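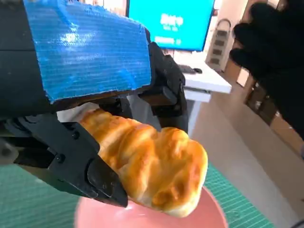 Situnton bakery handling set

Read me first, please! It's short-ish and it'll save you writing to me about the timestamps.

What's in here

I recorded this set in April at our place in Situnton, mostly on my own, with Helju Dambrauskienė taking over whenever my wrist gave up. It's 70 demonstrations of a gripper picking up baked things and moving them on or off a plate. Every one was done by a person guiding the robot, so there's no scripted motion anywhere and you'll see all our hesitations. I've left those in on purpose. If you want smooth paths you'll have to filter them yourself, and I'd be curious to hear how you get on.

The baked things are rolls and pastries, the sort with a flaky crust that sheds everywhere. I picked them because they're a pain. Squeeze too hard and the crust caves in, squeeze too softly and the thing rolls out of the fingers the moment you lift. A foam block teaches you nothing about that (we tried foam first, a whole afternoon of it, and I've thrown those recordings away).

How a recording goes

Press start, wait for the beep, guide the gripper to the pastry, close, lift, go to the target, open, back off, press stop. We tried to keep each one under 25 seconds. Helju is much quicker than me and her close-and-lift is nearly one movement, which shows up clearly in the finger positions. The operator column says H or M, so you can split us apart.

There are two ways of guiding in the set:

hand - one of us holds the arm and moves it directly
remote - one of us sits back and drives it with the Plotireo controller

Please don't mix them without looking at the data first. The remote ones have a small lag between what the operator wanted and what the arm did, and I haven't corrected it. In the hand ones a glove may wander into the wrist camera's view. I haven't masked it out.

Files

Each demonstration has its own folder, with the wrist video, a table of joint and finger positions, and notes.txt. The notes are whatever I typed straight afterwards, so some say "fine" and one just says "crumbs". The folder called splits has my training and test lists. The test list is 11 demonstrations, chosen by me and not at random - I wanted both operators and both ways of guiding in there.

Things that will annoy you

Timestamps in the table start at the beep, but the video starts at the button press. Line them up on the sound, or use align.py, which does it for you.

3 demonstrations are drops. They're marked drop in the notes and I've kept them in training. Take them out if they hurt you.

Finger width is in the controller's own units. Bhuiyan, the little tool we use for reading the logs, converts to millimetres if you pass it --mm.

The light comes partly from the windows, so brightness drifts over the day. Nothing has been colour corrected.

Using it

Do what you like with it, research or otherwise, and give the set's name if you publish. An earlier copy went round under the name Adier and has the wrong splits, so bin that one.

Last changed 9 April 2018: fixed two operator labels, added align.py.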